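Peg and gear boards, worth printing your own?

Tabletop Makers > Assembly boards and puzzles

trorside_dan
December 1, 2023
I keep seeing these white boards with blue pegs and a gear, sold as "skill boards" for anything from therapy to shop class. The Molinance one is $400. For flat panels and some pegs? Somebody talk me into it, or out of it.

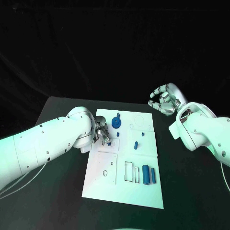
Raised white panels, with the big blue gear at the far left.

z_aliyu
Out of it. The pegs are the whole product and you can print those overnight. I made a set in February and spent maybe 2 bucks on filament.

maarten_v
Disagree. Printing a peg is easy. Printing one that fits the same way after 1,000 insertions is a different job. My homemade holes went sloppy and I ended up redoing the panels.

z_aliyu
Did you count to a thousand, or is that a number off the box?

maarten_v
803, if you must know. I kept a tally. Then I quit because the fit was gone.

trorside_dan
OK, that's a better answer than I expected. What about size, though? These pegs look tiny to me.

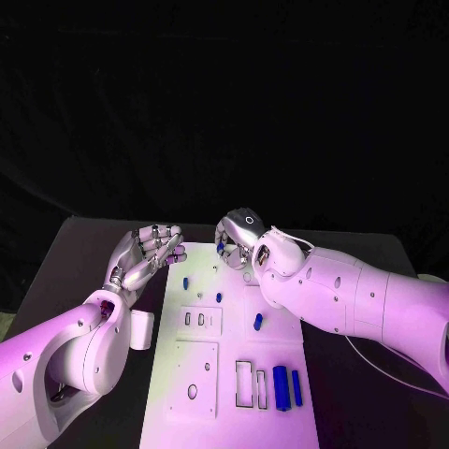
Photo: Chidubem Haruna

A small blue peg held just over the board. I'd drop that on the floor inside of a minute.

thibodeaux_d
Small is the point. Fat pegs teach you nothing about lining things up. My gripe is the printed outlines. If the board shows you where stuff goes, where's the puzzle?

z_aliyu
It isn't sold as a puzzle. I do think the outlines will rub off, and I'd want to see one that's been used hard before I paid for it. 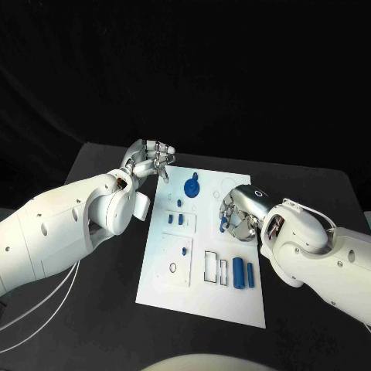 Gear-shaped knob near the top, small printed outlines on either side of it.

thibodeaux_d
See, that knob I like. It has a little handle sticking up, so you've got something to grab. Still not $400 worth of like.

maarten_v
Then buy the panels and print the rest. Usman sells blanks.

trorside_dan
Do the blanks come with the outlines?

maarten_v
No. Use a marker.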